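Good practice corner: new house rules for simulated trials

Hello again, and a slightly belated happy new year to everyone who has been following the Platedora work with us. I promised back in October that we would write down how we run our simulated two-arm trials, and I am very pleased to say that the rules are now agreed. They apply from 26th January to every kitchen task in the Platedora set, whichever group is running it.

It took longer than we hoped, I'm afraid. When Annatjie Pretorius went back through our old records she found 2660 trials, and 1397 of them had no written note of what counted as finished. Some people stopped the clock when the fingers closed on the fruit, others when the arm had let go and moved well away, and we had been happily comparing the two as if they were the same thing! So the first rule is the simplest one. Write down the end condition before you start, in a full sentence, and don't touch it until the whole batch is done. 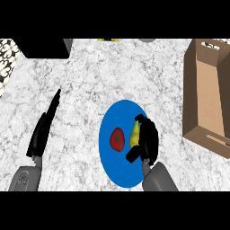 The second rule is about the arm that isn't doing the job. We used to look only at the busy one, and I include myself in that. From now on both arms are checked in every trial, and if the idle gripper strays into the other's working space the trial is marked down, even when the item ends up just where it should. Petronella Nkosi argued for this one very patiently over several meetings (and a great many biscuits), and she was quite right. A habit that does no harm on a simulated worktop could do a good deal of it on a real one.

Third, please keep your failures. A dropped item, a squashed neighbour on the same plate, a grasp that slips halfway, all of it goes into the record with the starting layout saved alongside, so that somebody else can run the same thing again.

There are 26 rules in all, but most are short and many of you will be following them already. The full list is in the shared folder, and our friends at Clallance have kindly agreed to try it on their own tasks for 3 months and tell us where it pinches. If a rule makes no sense for your work, do please write to Petronella before you skip it. She reads everything and is always glad of a good example.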